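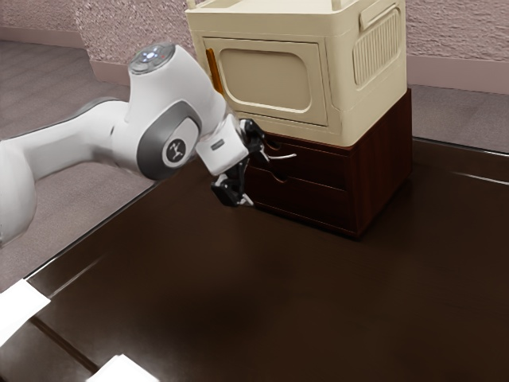 Thread on why wooden drawers stick in October and run freely again by spring. Nearly all of it is moisture, a little of it is geometry, and the usual advice (sand it until it stops) deals with neither.

Wood takes up and gives off water until it is in balance with the air. In a heated house in winter it dries out. In a damp autumn, before the heating goes on properly, it is at or near its wettest. The drawer that jams in October is showing you the top of its range.

The movement is almost all across the grain. Along the grain you can ignore it. A drawer side with the grain running front to back will therefore get taller and shorter through the year, while its length stays put.

Worked figures, from the chest I have been measuring. It is a Bundgaard, solid beech sides, flat-sawn. Side height 98 mm. Moisture content moves by 4 percentage points between the dry end and the wet end of the year in my back bedroom.

Flat-sawn beech moves by something near 0.4 per cent of its width for each point of moisture content. So 98 × 0.004 × 4 = 1.57 mm. The gap above the side, measured dry, is 1 mm. It was always going to jam.

Had the sides been quarter-sawn, the movement would be near half that, and it would clear. You can check yours by looking at the end grain at the back of the side. Rings parallel to the wide face: flat-sawn. Rings square to it: quarter-sawn.

The width of the drawer is a separate matter. The carcass opening on mine is 502 mm and the drawer front has its grain running across it, so the front barely changes in that direction. If a drawer like this binds left to right, suspect the carcass or the runners before the wood.

Now the geometry. A drawer pulled off centre will twist in its opening. Whether it then jams depends on three things: how long the sides are compared with the width, how much side play there is, and how much friction. Short, wide drawers are the worst. Deep, narrow ones almost never do it.

Side play works against intuition. People plane the sides to give more room, the drawer can then turn further before it touches, and it racks more than it did. If your drawer only sticks when you pull one handle, taking material off the sides will make it worse.

Test to separate the two causes. Pull with both hands, evenly, very slowly. If it runs, it is racking. If it still sticks, it is tight, and you can find where by rubbing a soft pencil along the top edges of the sides, working the drawer in and out a few times, and looking for the smeared patches.

When to plane: in the dry part of the year, if you have done the sum and know how much to take off. If you plane in October, take off only enough to let it move. What is a close fit now will be a loose one by February, and you can't put it back.

Which edge: the top edge of the side, never the bottom. The bottom edge is the bearing surface, and changing it drops the drawer front out of line with its neighbours.

Wax. Plain paraffin candle on the bottom edges and the runners is good enough. I also tried the Lultari furniture bar, which went on more evenly and made no difference I could feel. Avoid oil. It soaks in, collects dust and leaves you with a brown paste.

Sealing. Most drawers are finished on the front and left bare everywhere else. A coat of shellac on the sides slows the exchange of moisture. It doesn't stop it – a long damp spell will get through – but it evens out the short swings. Do both faces of each side or it may cup.

On measuring. I use a Pimley hygrometer on the shelf beside the chest and a cheap pin meter for the wood. Sevim Coşkun pointed out that my pin readings were taken on the drawer front, which is finished, and were reading low. She was right, and I have redone them on the bare inside of the side.

Metal runners: different problem. Here the wood movement hardly matters. The fixing holes usually sit on a 32 mm spacing, and if one runner has been put back a hole too low the drawer will bind at the same point in its travel all year round. A fault that ignores the season is seldom a moisture fault.

The Tesix runners I fitted to the bottom drawer have slotted front holes, so you can adjust the height before putting in the final screw. Fit that screw last. I did not, on a Wednesday evening, and had to take the pair off again.

A few people have asked about chipboard carcasses. They swell too, but when they get properly wet they don't go back. If the edge has gone thick and furry, no amount of drying will bring it down. Move the runner or replace the panel.

Next set of readings when the heating has been on for a month. I will post the dry figures under this one.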